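Clirside Help Desk — Ticket 502
Subject: Shared calendar shows bookings one hour early at Meretport only
Status: Resolved
Opened: May
Product: Amin Calendar, web version and desktop version

Original message

Hello, and thank you in advance for your patience with me, because I've gone back and forth on this for the better part of two weeks and I may have muddied things along the way. I look after the room bookings for our two sites, Lirbridge and Meretport. Everyone at Lirbridge sees the right times. Everyone at Meretport sees room bookings one hour early, but only the room bookings. Their own personal appointments are fine. So a person at Meretport can look at a single screen and see their dentist at 2:00, correct, and the large meeting room booked at 1:00, when it was really booked for 2:00 as well.

I have tried signing out and in again, clearing the browser, and removing and adding back the shared calendar on one desk computer. None of that changed anything. We have 33 people at Meretport and I'd dearly love to avoid visiting each of their desks.

First reply from the help desk

Thank you for such a clear write-up! Please don't worry about having muddied anything, it's all useful. When personal appointments are right and shared ones are wrong, the computers themselves are usually in good shape, so you can put off the tour of the desks for now.

Could you check three things for us when you have a moment?

Open any one of the wrong bookings at Meretport and look at the small line under the start time. It should name a time zone.

Open the same booking at Lirbridge and see if that line reads the same.

Make a brand new test booking from a Meretport computer for 3:00 p.m. and tell us what each site sees.

Reply from customer

I did all of these this morning with a cup of coffee beside me. The line under the start time is blank at Meretport. At Lirbridge it has our zone, as you'd expect. The new test booking made at Meretport shows at 3:00 there and 4:00 at Lirbridge, so it's wrong in the other direction, if you see what I mean. I hadn't noticed that before. I suspect people at Meretport have been quietly making up for it by booking an hour off, bless them, and that would explain a couple of double bookings I had put down to plain bad luck.

Second reply from the help desk

That blank line is a very good find. Each room in Amin Calendar belongs to a site, and each site has its own time zone setting, kept apart from the one each person picks for themselves. If the site setting is empty, the calendar falls back to a fixed default that takes no notice of daylight saving time. That fits with being off by exactly one hour.

Please go to Settings, then Sites, then Meretport, and have a look at the box marked Local Time. If it is empty, choose your zone and save. Before you do, though — and I can't say this strongly enough — please export the bookings first. Changing the site zone moves the way existing bookings are shown, and it's a comfort to have a copy to compare against. The export button is on the same page, down at the bottom left.

Reply from customer

The box was empty! I exported first, as told. The export stopped at 1,000 lines, which worried me, as I know we have more than that if you count the old ones. Should I go ahead or wait?

Third reply from the help desk

You were right to stop and ask. The export page only gives you the first 1,000 lines at a time, oldest first, so please set the start date to the beginning of May and run it again. Past bookings won't matter for this. 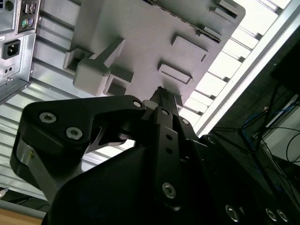

Once you have that second file, open it and check that the last line is the booking furthest ahead in your calendar. If so, go ahead and set the zone. Give it a few minutes to reach all the desks. People who have the desktop version open will need to close it completely and start it again, and the web version only needs a refresh.

Reply from customer

Done, and what a relief. Existing bookings now match at both sites, and a new test booking from each end came out right. One little wrinkle: there are 31 upcoming bookings that now look an hour late. Going through the list, they were all made from Meretport, so I think these are the ones entered while the setting was blank. Is there a quick way to shift them, or is it an afternoon with the mouse?

Fourth reply from the help desk

There is a quick way, I'm happy to say. In the room list, turn on the filter called Created At Site and pick Meretport. Tick only the bookings that are wrong, choose Move from the menu above the list, and enter minus one hour. Leave the box for sending notices unticked unless you want everybody to get a message for each one (they won't thank you for it). I would check with the people who made them before moving any that were booked an hour off on purpose.

Reply from customer

All moved. Four of them turned out to be the on-purpose kind, so I left those where they were after a quick word. I've also put a note in our own handbook about the Local Time box, in case we ever add another site. Thank you so much for sticking with me through all of this. You can close the ticket.

Closing note

Cause: Local Time left empty when the Meretport site was added. Fix: zone set for the site, affected bookings moved by hand from the room list. The help page on adding a site has been updated to mention the box.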